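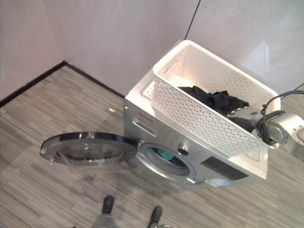

Catalogue Plilis – Page 365

Panier à linge ajouré Judport, blanc
Réf. 2397

Il y a des objets dont on change tous les deux ans sans y penser, et puis il y a le panier à linge, que l'on garde souvent depuis le premier appartement, avec sa poignée fendue et son coin rafistolé au ruban adhésif. Si c'est votre cas (c'était le nôtre !), prenez cinq minutes pour faire connaissance avec le Judport, que nous avons au catalogue depuis plusieurs saisons et que nos clients rachètent volontiers pour leurs enfants quand ils s'installent.

C'est un panier en plastique blanc, de forme à peu près rectangulaire, aux parois entièrement ajourées. L'air circule donc autour du linge, ce qui compte beaucoup dans une petite buanderie où l'on ne lance pas une machine tous les jours. Le rebord est plein et un peu plus épais que les parois : on peut l'attraper n'importe où, même d'une main, quand l'autre est déjà prise par une pile de torchons. Une poignée est découpée dans le petit côté, bien pratique pour tirer le panier vers soi quand il est posé en hauteur.

Car c'est bien en hauteur que nous aimons le voir. Sur un lave-linge à hublot, il se pose à plat, ou de biais si le dessus de la machine est peu profond, et il met le linge à portée de main pendant que la porte est grande ouverte. On trie, on garde les noirs ensemble, on regarde s'il ne reste rien au fond du tambour, et le dos vous remercie à la fin du mois.
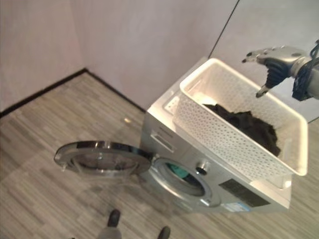 Pensez simplement à le retirer avant de lancer l'essorage. Même un appareil bien calé vibre un peu, et un panier posé de travers finit toujours par voyager. Nous vous conseillons aussi de ne pas le charger à ras bord : le linge se froisse moins, et vous verrez encore devant vous en montant l'escalier.

Côté entretien, il n'y a pas grand-chose à raconter. Une éponge, de l'eau tiède, une goutte de liquide vaisselle, et une vieille brosse à dents pour les petits trous quand les peluches s'y accrochent (surtout après les serviettes neuves, elles sont terribles). Évitez les produits abrasifs, qui ternissent le blanc, et ne le laissez pas contre un radiateur.

On nous demande souvent s'il convient au linge délicat. Oui, à condition de glisser un torchon au fond pour les mailles fines et les collants. Pour les vêtements noirs, retournez-les sur l'envers dès le panier : vous n'aurez plus à le faire devant la machine, et les couleurs tiennent mieux.
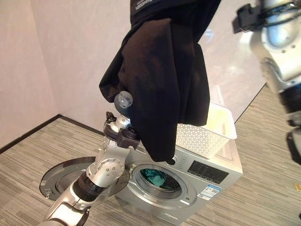 Sortez ensuite les pièces une par une, en les secouant un peu. Une manche roulée en boule se lave mal, et c'est aussi le bon moment pour vider les poches et jeter un œil à l'étiquette.

À commander avec le panier
Filet de lavage Bayram, pour la lingerie et les chaussettes : réf. 872
Tapis antidérapant Truseck, à découper, à placer sous le panier : réf. 1655

Disponibilité
En stock dans nos magasins Plilis et sur commande. Le coloris blanc est suivi toute l'année ; un gris clair est attendu en juin.

Retours
Si le format ne vous convient pas, rapportez le panier propre, avec son ticket, et nous l'échangerons volontiers contre un autre modèle du rayon buanderie.

Voir aussi : pinces à linge, séchoirs pliants, housses de table à repasser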